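Home | Issues | Authors | Submit | Contact

August, by the Burnonura project

4. What the chores looked like from the wrist

I should say up front that I went into this section hoping for good news. We'd spent most of the summer getting Jerness, our household policy, through the Amholm chore list in simulation, and drawers were supposed to be the easy part (everybody has drawers, everybody opens them!). We ran 163 drawer trials in all, and Jerness got the drawer open and shut again in 75 of them. Figure 1 has two wrist views from the same room.
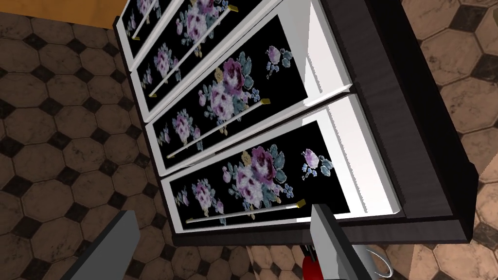 The failures bunch up in a way I didn't expect. Reaching was mostly fine. The trouble came when the fingers had to close on a thin bar at an odd angle and then pull straight, and Jerness likes to pull toward itself, which on a tilted approach means pulling sideways. The drawer jams, the policy pulls harder, and then we sit there watching it lose an argument with a piece of furniture. We tried the Barbier controller on the same trials and it jammed less but took forever.
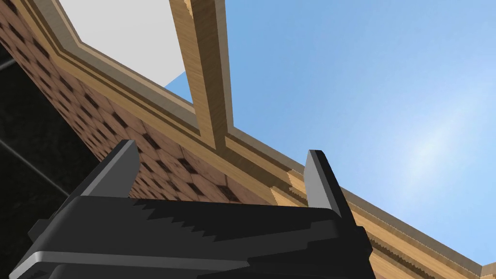
Knowing when to quit is the other half of a chore, and we scored it separately. A trial ended after 60 seconds or when the policy declared itself done, and 46 of the failed drawer trials ended with Jerness quite sure it had finished. I think the wrist view is part of this. With wooden molding running across behind the fingertips and blue sky over much of the upper right, there's very little in a view like that to tell a policy how the drawer is doing, so it falls back on whatever it believed a moment earlier. A second, fixed view of the room would probably help, and we're adding one before the next round.

Figure 1. Simulated wrist views, Amholm room.

So can it put the laundry away yet? Not at my house.

Comments (2)

drawerslides: Did you try softer fingers? Our gripper quit jamming once it had some give.

tk_shopfloor: Same overconfidence problem on our parts bins. Would love to see the Barbier timings.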